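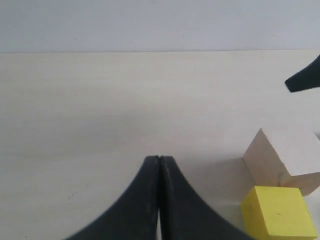

We had two sources to work with, and I'll say up front that they didn't always agree. The first was the sign-up sheets from the Husgate district athletic office, which gave us 1,046 students in grades nine through twelve who joined at least one school team. The second was our own survey, which 945 of those students filled out. Bronwyn Quinlan and I spent most of January matching the two by hand, and I would not wish that on any coauthor.

The survey asked how students got home after practice, how long it took, and whether they had ever quit a team over it. Ximena Iturra wrote the first draft of the questions and Esi Alhassan tested them with a junior varsity volleyball squad at Kpodo High (they hated question six, so we rewrote it). We dropped cheer from the travel items only, as the squad shares a bus with football and students kept answering for both. 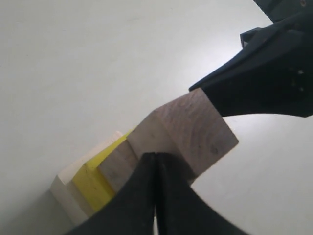

### 3.2 What we counted as quitting

This took longer to settle than anything else in the study. Coaches use the word loosely - a kid who misses two weeks for a part-time job might be "off the team" to one coach and "on a break" to another. We ended up going with 10 missed practices in a row, no matter the reason. Zuweira Frimpong argued for a shorter cutoff, and for winter sports I think she may have been right, with the season being so short. We ran it her way too and put those results in the appendix.

Students who moved from one sport to another were kept in as active. So were students who switched schools inside the district, mostly from Kpodo to Ilero after the boundary change. I went back and forth on that second group, but they had kept playing, and playing was what we cared about. 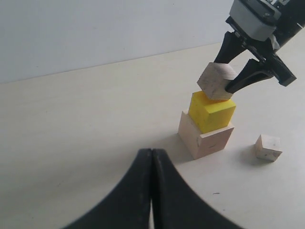 **Figure 2.** Small natural wood cube held in a two-fingered gripper, with a yellow cube beneath it.

Travel time was reported in minutes and we left it that way. A few students wrote things like "depends on my brother," and those were coded as missing.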